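About Birwood

Birwood is a school of household practice. It was established on the belief that setting a table, clearing it and putting the dishes away are skills that deserve proper instruction, and that children and adults learn them best with real objects of a manageable size. The school occupies the ground floor of the former Zindell building, together with a small library and a covered yard.

Our Program

The school enrolls 90 students each term. Instruction is organized in 2 stages. The first, known as Rarnik, is intended for the youngest children and is concerned with carrying, placing and sorting. The second, Michiels, takes up the work of a full kitchen, including the care of knives, the storage of dry goods and the planning of a week's meals. Students may enter either stage after a short visit with their family.

Each morning begins at the dish table. Plates are taken from the rack one at a time, laid flat where they are needed, and returned upright at the close of the lesson. Students are taught to lift a plate by its rim and to look for the slot before letting go. The exercise is repeated through the whole of the first term, and most families report that it is the part of the day their children choose to continue at home.

Dishes and racks at Birwood
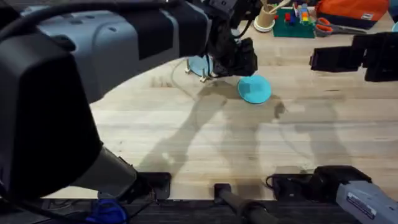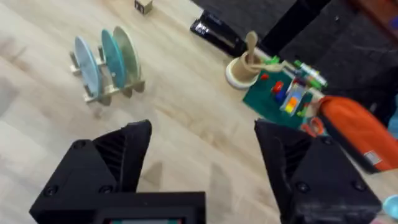

The plates used in the first stage are round and plain, in quiet shades of blue and green. Color allows an instructor to give a simple direction, such as asking for the light blue plate before the teal one, and allows a child to check the result without help. Patterned dishes are introduced in the second stage, when students begin to sort complete table services.

A parent writing to the school in November put the matter somewhat differently: the colors were pleasant enough, but what had mattered in their house was the rack. Before it came, clean plates went into a stack and the bottom ones were never used. Now every plate had its turn, and their daughter would not allow supper to begin until the right one had been chosen. The same parent asked whether the school would consider teaching the care of cups in the first stage as well. That suggestion has been adopted.

Facilities and Materials

The library holds 500 titles on cooking, housekeeping and the history of the table, all of which may be borrowed by enrolled families. The teaching rooms and yard together measure 1055 square feet. Racks, trays and dishes are inspected at the end of each term, and chipped pieces are withdrawn from use. Families may borrow a dish rack for the length of a term by leaving their name at the front desk.

Visiting the School

Prospective families are welcome in the mornings during term and should allow time to observe a complete lesson, including the clearing of the table. Applications for both stages are available at the front desk. Places in Rarnik are offered in the order in which applications are received.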